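Two-arm robot, laundry bay: July walk-round
Checked by Zhuoran Xiao, Nasberg site

1. Cables
OK, mostly. I want slack at the wrist but no loop near a joint, so please re-clip as per the Bai sheet!

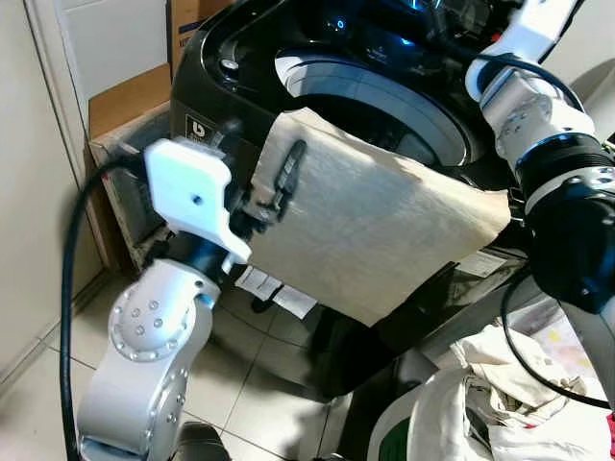
2. People in reach
Needs work. Our Cutska rule is 2 metres once the arms are live (yes, even if you're only nipping to the counter). I'd like tape on the tiles before the next run.
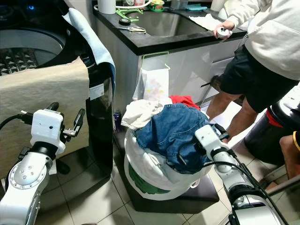 Item 2: person at the counter, both arms over the work area.

3. Gripper fingers
Pass. Fuvel pads get swapped at 4,000 cycles and I've put the new date in the log. Do wipe them down first, grit gets everywhere.

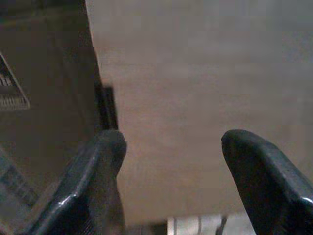
I'd also like the grip force written on the sheet each morning, it was blank 3 times this month.

4. Stop button
Pass, lovely and quick. Retest in August.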